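The Drawer of Cables

May 2018

My mother's side of the family keeps things. My father's side throws them out and then drives to the dump to get them back. I inherited both tendencies, so for most of my adult life I have owned a great many objects I had already decided to get rid of.

The apartment is not large. It has two closets, one of which is mostly water heater, and a storage cage in the basement that I share with a family of bicycles. When my sister-in-law, Carmela Mancuso, came to stay in March, she opened the hall closet looking for a towel and closed it again very gently, the way you would with a bathroom someone was already using. She dried herself with a tablecloth. We have not discussed it.

So I decided to declutter. I did what people like me do when we want fewer things, and bought something. Specifically I bought a kit from a company called Clolleo, which arrived in a box inside a box and consisted of 30 fabric bins, a pad of labels, and a booklet telling me to own less. The bins needed somewhere to go. I put them in the hall closet, on top of the towels.

The booklet recommends starting with a category that has no emotional weight. It suggests socks. I would like to meet the author's socks. Mine include a pair I wore the day I quit my job at Skadlow and a pair my grandmother knitted that could stop a car. I skipped ahead to cables.

I have one drawer for cables and it has been full since we moved in. I tipped the whole thing onto the bed, which is what the booklet says to do, and then it was ten at night and I had cables on my bed. There was a charger for a phone I dropped in a lake. There was a thing with a square end, and another thing that I suppose the square end once went into, though the two had drifted apart over the years and no longer fit. Three of them I could name. The rest I held up one at a time to Troels, who is married to me and was trying to read.

"Keep," said Troels, without looking.

"You don't know what it is."

"That's why."

I slept on the couch with the good blanket. In the morning I put everything back in the drawer except the lake charger, and labeled the drawer CABLES, in case there had been any doubt. 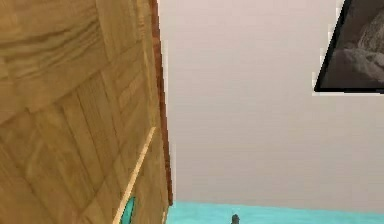 The Paper Weekend

Paper was worse. I had been filing by a method I'd call geological. Recent mail sat on top, and if you wanted our lease you dug. Jui-lin Yen from upstairs, who is the most orderly person I know and alphabetizes her tea, offered to come down on Saturday and sit with me while I sorted. She would not touch anything, she said. She would only be present. I found this soothing for the first hour and then began to feel I was being examined by the state.

Her system has two piles. You pick up a sheet, you decide, you put it down, you don't read it. I read all of it. I read a warranty for a toaster we gave away. I read a letter from the dentist, which was a form letter but warm in tone, and I read the entire program from a school concert in which no relative of mine appeared. Jui-lin drank her own tea, from her own thermos, and said "left or right" at intervals.

We did get through it. Two grocery bags of paper went out to recycling, and I went down after dark and took back one envelope, which I am counting as my father's side.

The real find was a folder marked HEDEGAARD in my own handwriting. I have no idea what Hedegaard is. The folder was empty. Somebody, and it has to have been me, once cared enough about Hedegaard to use a nice pen. I've kept the folder.

What the Professional Said

By the end of April I gave in and paid for a consultation. Kirsten Egilsson runs a one-woman organizing business called Vomumwood and has a waiting list, which I took as a good sign about her and a bad one about the neighborhood. She walked through the apartment in her socks, opening doors. She did not say "oh" once, and I was listening for it.

In the kitchen she asked how many people lived here. In the bedroom she asked what the bread machine was for. At the hall closet she stood for a while and then asked about the fabric bins, and I explained about the kit, and she wrote something down that was longer than what I had said.

Her advice came by email that evening. Take the bins out. Give away the bread machine. Put the towels on the middle shelf where a guest can reach them, and do nothing else at all for a month, however much you may feel like it.

I have never had easier instructions. The towels are on the middle shelf. I go and look at them sometimes. The bread machine went to Elínborg Hafstein at work, who has already asked whether I still have the manual, and I do, or I did before the Saturday with Jui-lin. I'm fairly sure it went left.

The bins are on eBay. If you want them, they're pickup only, and there are 28, as I'm using two for cables.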